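Our October Visit to the Open Day at Penitz

A good-sized group of us made the trip out to the Penitz building in October for the open day that Ziltar puts on every fall, and I have to say it was one of the nicest afternoons our club has had in a long while. The parking was easy, the coffee was hot, and they had put out far more folding chairs than we expected (I heard 260 mentioned at the welcome desk, and I believe it!).

We started in the big hall, where the Danis arm was sorting bottle caps by color. It's a handsome machine and very quick, and the children in the front row would not leave it alone, so most of our group drifted along to the smaller room at the back, where the talk was all about household robots and how they learn to pick things up. That turned out to be my favorite part of the day. The idea is that a person takes a gripper in hand, with a camera mounted on it, and does plain everyday jobs at home, picking up one thing and putting it down somewhere else, over and over. The recordings are then used to teach a robot the same jobs. 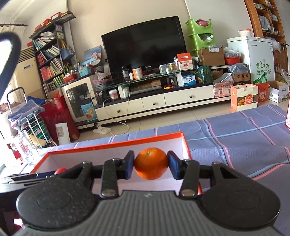
Fruit came up again and again in the talk, and I had never thought of it as difficult. Squeeze too little and it slips away from you, squeeze too much and you have juice on the sofa. The presenters told us that one home in their project had sent in 544 recordings, and that they like ordinary lived-in rooms best of all, with the shelves full and the shopping still in its bags, for the simple reason that a robot helper would have to get along in rooms like that. Several of us were very pleased to hear it and said we'd be happy to offer our own living rooms!

After that we each got a turn with a practice gripper called the Rizzi. You had 15 minutes at the table, which sounds like plenty, and five soft rubber balls to move from a tray to a bowl. I managed three before my time was up, and one of those took a bounce off the rim first. It's lighter than I'd imagined, and your hand gets used to it sooner than your eye does.

Ziltar has kindly said we may come back in the spring, when they hope to have the Danis arm doing something in the kitchen line. If you'd like to be on the list, please leave your name at the front desk, and do mention whether you need a ride, as we had two empty seats going out this time and none coming home.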